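**Notebook, August – Nuka, combat build 28**

Started 9:40. Plan for today: finish the checks of the dodge timing, read the comments on the trailer, decide what to do with the Mangundap level.

Yesterday I left the build running overnight on the old test machine. No crash. Memory at the start was 1549 MB and in the morning it was the same, so the leak from the particle effects is closed. I will keep the ticket open until the next build anyway.

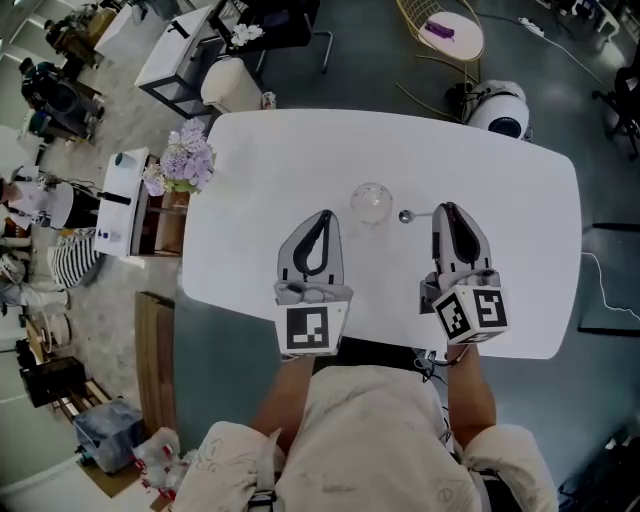
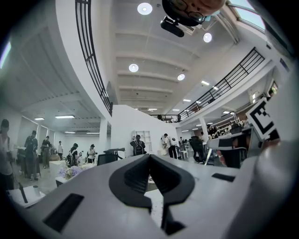 Table with the cup and the spoon, then the large room with the ceiling lights.

**Dodge timing**

The dodge window is now 19 frames. In build 27 it was shorter and I got hit almost every time by the second swing of the river guard. Now I can escape the second swing but the third one still follows me, even when I am already behind him. I think he turns during the attack, and he should turn only before it. Checked in the animation file: the turn is allowed until the end of the swing. Changed it to stop when the arm starts moving.

Played the fight again ten times. Much better feeling. He misses me and hits the wall, and there is time for two light attacks or one heavy. The heavy is a bit greedy, and I like that.

One new problem from this change. If the player stands on the stairs, the guard locks his direction too early and swings at the air in front of him. It looks stupid. Maybe the stairs need their own rule, or we simply move the fight away from the stairs. Ask the level people before touching anything.

**Camera**

Lock-on loses the target when two enemies cross. Same bug as in spring, I am quite sure, but then it was only with the flying ones. Steps:

1. Start from the Britholm gate save.
2. Lock on the left guard.
3. Run to the right until the second guard passes in front.
4. Lock jumps to the second guard and the camera makes a half turn.

Happens maybe every third try. With a keyboard I could not repeat it, only with a controller. Perhaps the stick drifts a little and the game reads it as "change target". Tried a bigger dead zone – did not see it again, but the stick feels lazy now. Not a solution, only a hint.

**Comments on the trailer**

There are 194 comments collected in the sheet from Flondbridge. I read all of them before lunch. Many people write that Nuka looks the same as the first game with brighter colors. This hurts a little, but I understand it. The trailer shows the Britholm gate, the river and the old costume, and all three were in the first game. The new weapon is on screen for a very short time and it is dark there. If I did not work here I would think the same.

People liked the music and the masked woman at the end. Several ask if she is playable. We can't answer, of course. A few noticed that the grass is cutting through the boots. Correct, it does. Already fixed in this build, but the trailer was recorded before.

My suggestion for the next trailer: begin with Mangundap, in daylight, new weapon in the hand from the first second. No gate.

**Mangundap level**

Walked through it from start to end, no fighting. The upper market is beautiful but I got lost twice, and I know the map. All the side streets have the same lamp on the corner. Loading between the market and the harbor takes up to 28 seconds on the old machine, too long for such a small door. On the new machine I did not measure.

Also the shopkeeper speaks his greeting again each time I close the menu. After the fourth time I turned the sound off.

**Left for tomorrow**

- guard on the stairs, see above
- dead zone: try a value between old and new
- lamp colors for the side streets (ask if it costs memory)
- measure the harbor door again with sound disabled, I suspect the music file
- subtitles in the ferry talk are one line late

Stopped 18:15. Build is running again for the night, this time in the harbor.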